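3.2 Collecting the demonstrations

I should say up front that our setup changed halfway through, and that I think the change matters more than anything we did to the policy afterward. In June we were still doing everything by remote control. The operator sat at a desk with a pair of small leader arms, watched the wrist view and one fixed view on a monitor, and drove the follower arm from there. Then Vusumuzi Cele built the handheld version -- the same two fingers and the same wrist camera, on a grip you carry around -- and we could finally get out of the lab and into rooms where people really do their laundry.

I was skeptical. I had spent a lot of time getting good at the leader arms, and I liked that every recorded motion was, by construction, a motion the robot could make. With the handheld gripper you lose that guarantee. You lean, you twist from the waist, you reach around a basket in a way no arm bolted to a base would ever reach, and you only find out about it later when the replay check throws the episode away. (We'll get to the replay check in 3.4, and yes, it threw away plenty of mine.)

Still, cloth is where remote control hurt us the most. You can't feel anything through the leader arms. When a shirt sleeve is caught under a towel, your own fingers know right away, and you ease off and go back for it. Through the monitor, you see the pile start to move in the wrong place and by then you've dragged half of it over the rim. Ngân Khổng, who recorded more remote episodes than the rest of us put together, got around this by pausing after every grasp and lifting a tiny bit before committing. It worked for her! It also taught the first policy to hesitate over everything, including single socks lying flat on the floor, and that took us a while to track down.

So for the main dataset we settled on a mix. The remote episodes cover the lab, with the arm on its fixed base. The handheld episodes cover the homes and the two shared laundry rooms at Lorneck. Table 2 has the breakdown by site. Altogether we kept 1746 episodes after filtering, and every one of them is a complete attempt, from the first reach to the fingers opening at the end. We did not cut out fumbles in the middle. If the demonstrator missed a grasp and tried again, the miss and the retry both stayed in, and I would fight anyone who wanted to remove them, as those stretches are where the policy learns what a miss looks like. 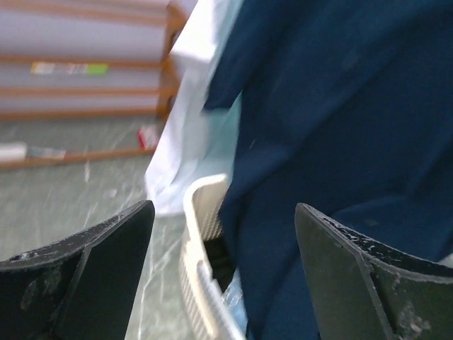
Figure 4. Wrist-camera view from the laundry task, with cloth between the gripper fingers and a basket below.

The instructions we gave demonstrators were short, and they got shorter as we went. The first draft was a full page and told people where to grasp, how high to lift, and which way to turn the wrist. Nobody followed it past the first five minutes, me included. What we ended up with fit on a card taped to the side of the grip: pick one thing, move it, let go completely, back away before you start the next one. The part about letting go completely sounds silly until you've watched people do this. When you hold the gripper yourself you get impatient, and you start swinging toward the next item while the last one is still slipping out of the fingers. A person can do that fine. A policy trained on it learns that releasing is something that happens on the way to somewhere else, and it flings laundry.

Speed was the other thing we argued about. Remote demonstrations are slow, because the operator is always a little unsure. Handheld ones are quick, sometimes too quick for the wrist camera, and in a dim room the cloth smears into a single dark shape with no edges in it at all. We tried asking people to slow down, and they did for an episode or two and then drifted back. In the end Vusumuzi added a soft tick to the grip that sounds whenever the tip speed goes over a limit. People hated it on Monday and had stopped noticing it by the end of the week, but their motions stayed under the limit all the same. I don't have a tidy explanation for that and I'm not going to make one up.

We had 37 demonstrators in total. Most of them had never touched a robot, and for the handheld sites that was the point. Each person got a warm-up of 5 episodes that we recorded but did not use for training. After that we left them alone as much as we could. I did stand in the room for the early sessions, and I'm fairly sure I made them worse. People look up at you after each grasp to see whether they did it right, and you can find those glances in the data: the wrist tips up, holds, and comes back down. Once I started waiting in the hallway the glances went away.

One note on the fingers. We kept the same pair on the handheld grip and on the arm for as long as we could, swapping them over between sites, so that the wrist view would match. They get scraped up. We worried that the policy would come to rely on the exact pattern of scratches along the finger edges, which are in view the whole time and make a very convenient landmark. To test this we masked out both fingers in a held-out set and ran the grasp predictor again, and the change was small enough that we left the scratched fingers on. I'd do this check again with any new gripper, though. It takes an afternoon.

3.3 Labeling what was shown

Every episode carries one line of text, written by the demonstrator right after recording. We originally planned to have these written later by a single annotator working from the video, using the labeling tool that Mustonen had set up for the earlier kitchen work. We tried that on 100 episodes and compared the lines with what the demonstrators themselves had written. The annotator's lines were cleaner and more consistent, and they were also less useful. From the wrist camera you often can't tell what someone was going for until they've got it, and even then a big piece of fabric can fill most of the view and leave you guessing where it came from. The demonstrator knows. They wrote things like "got the big one but wanted the one under it," and that line is gold if you're trying to work out why a grasp was abandoned halfway.

The trouble is that people's own words are all over the place. Some wrote a full sentence every time and some wrote "basket" over and over. We did a light cleanup by hand, fixing spelling and filling in an object name where the line had none, and kept the original next to the cleaned version so that anybody who disagrees with our choices can start over from the raw text.

Labels also gave us a way to catch bad teaching. Ngân went through the lines looking for the ones where the person said they had failed, and sorted those by site. One of the shared laundry rooms stood out by a mile. When she and I went back with the grip, we found that the release threshold had been set too tight for that session, so the fingers looked open in the log a moment before they really were. We re-timed the gripper signal for the whole site from the video and put the episodes back in the pool. Without the text lines I think we would have trained on it as it was, blamed the arm, and gone looking in the Retari controller for a fault that wasn't there.

The self-reported failures are included in training with their own flag. In Section 5 we compare three ways of using the flag, including ignoring it. For the remote episodes the flag is missing in the early sessions, before we had thought to ask, and I filled those in myself from the video with Ngân checking a random share of them. We disagreed mostly over half-finished grasps, where an item came up and was set down again in a slightly different spot. Those are marked as unclear, and the loss skips them.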